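About Us

Hi, I'm Jocelyn, and together with Toivo Lindqvist I run Clutbridge Walks & Rail, a very small travel company that plans slow trips through the Paltdale valley and along the coast to Jorercombe. We don't sell flights or cruises and we've never owned a coach. What we do is work out the trains, the village buses, the beds and the walking in between, then send it all to you in one booklet you can stuff in a coat pocket.

It started with a bad vacation, I'm afraid. I'd booked a week in Paltdale on my own and spent most of it at bus stops (wrong side of the road, twice), and on the Tuesday I gave up and walked into the guesthouse in Campbell to ask if anyone knew how to get to the coast. Toivo was behind the desk. He drew me a map on the back of a breakfast menu, with the good bakery marked and a bull he thought I should avoid, and it was the best day of the trip! I wrote to thank him, he wrote back with three more routes, and that's more or less how we ended up in business together.

Our first route is still our most popular one. It takes five days, starts at Clutbridge station and ends at the harbor in Jorercombe, and the longest day on foot is 15 miles. You can cut that one short by hopping on the afternoon bus, and plenty of people do. I usually do myself.
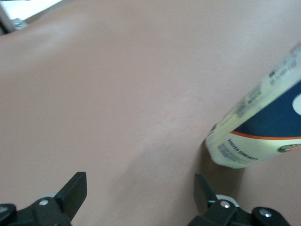 Do I have to be a serious hiker to come on one of your trips?
Most of our guests are ordinary walkers who like a long lunch. If you can manage a few hours on hilly paths with a day pack, you'll be fine on the easy routes, and we'll talk you through the harder ones before you book.

We now have 17 routes, and one of us has walked every one of them in the past couple of years. Jad Karam joined us to look after bookings and train tickets, so he's probably the person you'll hear from first. He is much faster at email than I am — please don't take my slow replies personally, I'm likely up a hill. Lorne Cloutier carries bags between the guesthouses from spring through October. One bag each, up to 15 kilos, and yes, he does weigh them.

The places we book are small, mostly family-run, with a couple of farm stays and one old railway hotel that I love even though the hot water takes forever. Breakfast is always included. Dinner isn't, except at the farms, where there's nowhere else to eat for miles anyway.

Last season 453 people traveled with us, and quite a few had been before. We'd like to stay around that size. A new winter route out of Campbell is in the works, with shorter days and more cake stops, and Toivo is still arguing with me about where it should end.

If you'd like a booklet or just want to ask about the buses, write to us or call before noon. Jad has the phone then.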